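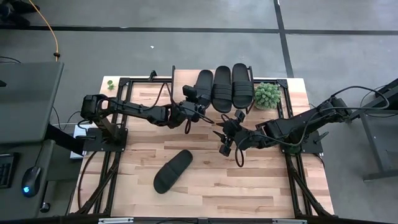

Schwarze Badelatschen, vier Stück, auf der Holztischplatte

Kategorie: Boxen zu Hause / Aufbau & Einrichtung

Teil 2: Standboxsack Jaddale aufbauen und füllen

So, der Karton ist offen und die Teile liegen sortiert auf dem Boden (falls nicht: Teil 1 nochmal lesen, da steht, welche Schraube in welchen Beutel gehört). Jetzt kommt der Teil, bei dem man ins Schwitzen gerät, bevor man auch nur einmal zugeschlagen hat. Ich habe den Jaddale inzwischen öfter aufgebaut, als mir lieb ist, zuerst bei mir, dann im Vereinskeller in Stallitz und zuletzt bei Lotte Michiels in der Garage.

1. Stell den Fuß leer an den Platz, an dem der Sack später stehen soll. Wirklich leer! Ich habe meinen beim ersten Mal im Flur gefüllt und durfte ihn danach über drei Türschwellen wuchten.

2. Geh einmal mit ausgestreckten Armen um den Fuß herum. Wenn du irgendwo anstößt, stößt du beim Seitschritt erst recht an. Lampenschirme zählen mit.

3. Leg die Gummimatte unter und dreh den Fuß so, dass beide Einfüllöffnungen zu dir zeigen.

4. Dreh die Deckel ab und füll 45 Kilo trockenen Quarzsand ein. Am besten geht das mit einem großen Trichter, eine abgeschnittene Plastikflasche tut es auch. Zwischendurch kräftig am Fuß rütteln, dann setzt sich der Sand und es passt mehr hinein, als man denkt.

Hinweis: Wasser geht ebenfalls, aber der Sack wandert dann deutlich mehr. Wer nur an der Technik feilt und locker schlägt, kommt damit zurecht. Für harte Haken würde ich immer Sand nehmen.

5. Deckel wieder aufschrauben, handfest. Bitte keine Zange, das Gewinde ist aus Kunststoff und verzeiht nichts.

6. Steck die Mittelstange in den Fuß, bis sie hörbar einrastet. Dann die Feder aufsetzen und die vier Schrauben erst mal nur locker eindrehen.

7. Jetzt brauchst du zwei Leute. Eine Person hält die Stange senkrecht, die andere stülpt den Schlagkörper von oben darüber. Aleksandra Wysocka schafft das allein, ich nicht, und meinem Rücken zuliebe probiere ich es auch nicht mehr.

8. Schlagkörper ausrichten (die Naht gehört nach hinten) und die vier Schrauben über Kreuz festziehen.

Vorsicht: Finger weg vom Spalt zwischen Feder und Schlagkörper, solange die Schrauben locker sind! Da klemmt man sich schneller ein, als man gucken kann.

9. Höhe einstellen. Die Markierung am Bezug sollte auf Höhe deines Kinns liegen, wenn du in der Boxstellung stehst, also mit leicht gebeugten Knien. Trainieren mehrere an dem Sack, nehmt die Höhe der kleinsten Person. Schläge nach unten sind angenehmer als Schläge mit hochgezogenen Schultern.

10. Probeschläge: zwei Runden nur mit der Führhand, locker und ohne Druck. Horch dabei auf die Feder. Ein leises Knarzen ist bei neuen Säcken normal und gibt sich. Wenn es metallisch klackert, zurück zu Schritt 8.

Hinweis zum Nachziehen: Die Schrauben kontrolliere ich nach den ersten 3.000 Schlägen. Klingt viel, ist bei regelmäßigem Training aber flott erreicht. Wer nicht mitzählen mag, macht es einfach beim ersten Putzen mit.

Bandagen und Handschuhe kommen in Teil 3 dran, bis dahin bitte nicht mit bloßen Fäusten auf den Bezug, der ist rauer, als er aussieht.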